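Small neighbours, large powers: how Rullia handled the change of government in Brasow
Student project report
Ritu Sandhu
2021-09-27

1. Aim of the project

The project looked at how Rullia, a small state with a long land border, responded when a new government took power in neighbouring Brasow without an election. I wanted to find out whether the response was driven mainly by trade or by worries about border security.

2. Sources and method

I read 33 public statements issued by the foreign ministry of Rullia and sorted them by main topic. I also did two interviews, both with former diplomats who asked not to be named. The statements were read in translation, so shades of meaning may have been lost. Statements that dealt with more than one topic were placed under whichever came first in the text.
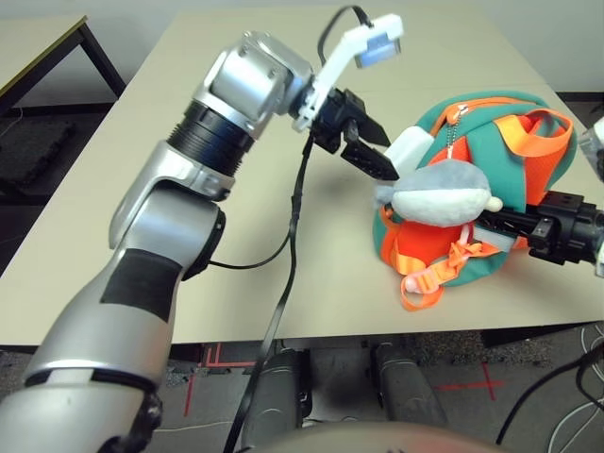 Fig. 1. Robotic arm with two-fingered gripper, and a child's backpack on a table.

3. Findings

Rullia did not formally recognise the new government, but it kept its embassy open and went on issuing visas. The early statements speak mostly of refugees and the safety of the crossing at Bastos. Trade is hardly mentioned in them. Later the order changes, and the reopening of the rail line through Brarketberg becomes the main subject.

Both interviewees said that the ministry had been in contact with the new leaders before the change of government. They disagreed on why. One thought it was ordinary caution, as the previous government had been weak for over eight years. The other said that the security services had pushed for it and that the ministry had followed.

4. Limits

The number of interviews is small and neither person was in office at the time. I could not get access to any material from the Brasow side. Parliamentary debates were left out for lack of time.

5. Further work

In November I plan to add the debates and compare them with the ministry statements. The topic list also needs to be revised, as "security" was too broad and took in both policing and military matters.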